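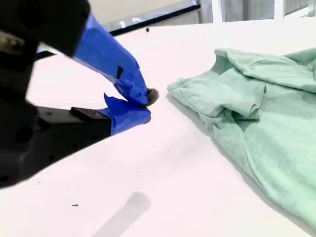 折りたたみ地図の店Dondelで聞いた、布と紙と折り目の話

古い地図の店に行くと、つい壁のほうを見てしまう。額に入った大きな世界図とか、海に怪物が泳いでいるやつとか。でも今回話を聞きたかったのは、引き出しの中にしまってあるほうだった。布で裏打ちされた、旅行用の折りたたみ地図である。わたしがこの手のものを集めはじめたのは学生のころで、きっかけは古本市の箱の底に入っていた鉄道地図だった。ケースは壊れているし、北のほうは水染みだらけ。でも開いたときの、ぱたん、ぱたん、という感触がたまらなくて、それからずっとこの調子だ。

Dondelの開店は午後1時。水曜の昼過ぎにうかがったら、店主はちょうど届いた包みを開けているところで、あいさつもそこそこに「見ます?」と言ってくれた。見ますとも!

包みの中身は、19世紀後半の銅版の道路地図だった。手彩色で、州境に淡い桃色と黄色がさしてある。紙が22枚の長方形に切り分けられていて、それが麻布の上に、ほんの少しずつ隙間をあけて貼ってある。

「この隙間がいいんですよ。紙は折ってないんです。折れているのは布だけ」と店主。「だから百年以上たっても、紙の角がちゃんと立ってる。額装用の一枚ものと比べて安く見られがちなんですけど、印刷の状態だけで言えば、こっちのほうがいいことも多いです」

たしかに、地名の細い文字がびっくりするくらいくっきりしている。わたしの鉄道地図は切り分けずに一枚のまま布に貼ったタイプなので、折り目が交わるところは文字がもう読めない。その話をしたら、店主は「十字のところね」とすぐにうなずいた。

「十字が抜けるんです、必ず。縦の折りと横の折りが重なって、そこだけ二重に力がかかる。お客さんに写真を送ってもらうときも、まず十字を撮ってくださいってお願いしてます。表紙の写真はいりませんからって(笑)」

値段のことも遠慮なく聞いてみた。同じ版元の同じ地図で、切り分けて裏打ちしたもの、一枚のまま裏打ちしたもの、裏打ちなしで薄い紙のまま畳んだもの、この3種類が当時いっしょに売られていた例がある。いちばん安かったのは裏打ちなしのもの。ところが今いちばん見つからないのも、その裏打ちなしなのだそうだ。

「みんな使ってぼろぼろにして捨てちゃったんでしょうね。だから残っていると、それはそれで面白い。ただ、面白いのと高く売れるのは別で、うちの棚でも長いこと寝てるのがあります」

寝ている、という言い方がよかった。見せてもらったその一枚は、Rikdenという小さな版元の市街図で、図の隅に手書きで「986」と入っている。蔵書番号なのか、在庫の番号なのか、店主にもわからないらしい。「前の持ち主の前の持ち主くらいの字じゃないですかね」とのこと。インクが茶色く焼けて、6の丸のところだけ裏まで抜けかけていた。

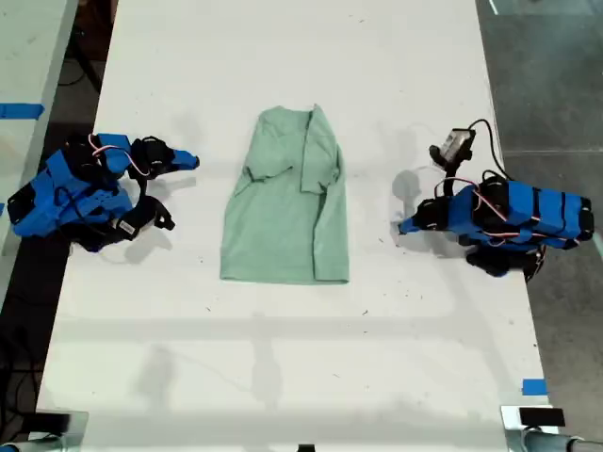
折りたたみ地図でいちばん厄介なのは、前の誰かが折り順を間違えたまま長年しまっていたものだ、と店主は言う。本来の折りのすぐ脇に、浅いくせがもう一本ついてしまう。聞きながらわたしが思い浮かべていたのは洗濯物だった。写真のミントグリーンのTシャツみたいに、片袖だけ内側に畳んであって、首まわりはくしゃっと寄って、反対の肩からは斜めにゆるいしわが走っている、あの感じ。布ならまた広げて畳めばいいけれど、紙のほうはそうはいかない。「斜めのくせが最悪です」と店主も言っていた。「縦横のずれなら、重しをして時間をかければだいぶ落ち着きます。斜めはね、地図が勝手にそっちへ曲がりたがるんですよ。開くたびに」

では、正しい折り順はどうやって見分けるのか。店主が教えてくれたのは、表題の貼り紙を見る方法だった。畳んだときに外側に来る面には、たいてい版元の小さなラベルか、ケースとこすれた跡がある。そこが外に出るように、布の山と谷を一段ずつ確かめていく。急いではいけない。途中で抵抗を感じたら、一段戻る。わたしもやらせてもらったのだが、四段めで迷子になって、結局ぜんぶ開き直すはめになった。店主は笑わずに待っていてくれた。いや、ちょっと笑っていたかもしれない。

ケースの話も聞いた。厚紙に布を巻いた差し込み式のケースは、地図本体より先に傷む。口のところが裂け、背が割れる。ケースがないと値が下がるのはわかるとして、気になるのは別のケースに入っているもののほうだ。

「ありますあります。寸法がだいたい合えば入っちゃうので。ラベルにTetness島全図って書いてあるのに、出してみたら本土の運河の図だったことがあって。中身のほうがずっとよかったんで、文句は言えなかったんですけど」

そのケースは今も店にある。空っぽのまま、いつか島の図のほうが出てくるのを待っているそうだ。気の長い話だけれど、この業界の人はみんなこれくらい気が長い。
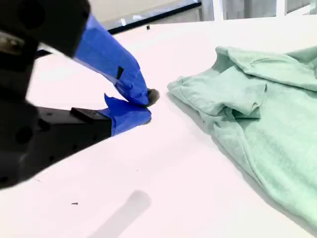
布は剥がしてしまったほうが紙のためにはいいんじゃないですか、と読者の方からいただいたメールにあった。古い糊が酸っぱくなって、そのうち紙まで茶色くしてしまうのでは、という心配である。わたしも気になっていたので、そのまま店主にぶつけてみた。

「お気持ちはわかります。でも、うちでは剥がしません」。即答だった。「切り分けてあるものを剥がしたら、ただの長方形の束になっちゃうんですよ。並べて貼り直して額に入れる人もいるけど、それだともう折りたたみ地図じゃないでしょう。布も糊も隙間も、ぜんぶ込みで一つの品物だと思ってます。糊が本当に悪さをしているときは、紙の修復をやっている工房に見せます。自分でお湯につけるのは、お願いだからやめてください」

お湯のくだりで声が大きくなったので、何かあったんですかと聞いたら、手彩色の海岸線がまるごと流れた地図を持ち込まれたことがあるという。薄い緑だったはずの海が、洗ったあとは紙の色だけになっていた。聞いているだけで胃が痛い。

保管については、意外なほどあっさりしていた。畳んだまま、ケースに入れたまま、湿気の少ない引き出しに寝かせる。湿度は50パーセントを目安にして、梅雨のあいだはこまめに見る。広げて飾りたいなら、日の当たらない部屋で、季節ごとに入れ替える。箱や間紙はZouの中性紙を使っているそうで、わたしも帰りに小さい箱をひとつ分けてもらった。

最後に、これから集める人は何から買えばいいですか、と聞いた。店主はしばらく引き出しの取っ手をいじってから、こう言った。

「自分が歩いたことのある町の図がいいです。知ってる橋がまだなかったり、知らない橋があったりするから、飽きないんですよ。世界図はきれいですけど、世界って歩けないので」

わたしが買ったのは、結局あのRikdenの市街図である。一度だけ旅行で行った町で、泊まった宿のあたりは図の上ではまだ畑だった。裏打ちなしの薄い紙なので、帰りの電車では膝の上に箱を置いて、一度も開けなかった。家に着いてから折りを確かめたら、外側の段に斜めのくせが一本。店で見たときには気がつかなかったやつだ。次の店休日が明けたら、重しの選び方を聞きに行ってくる。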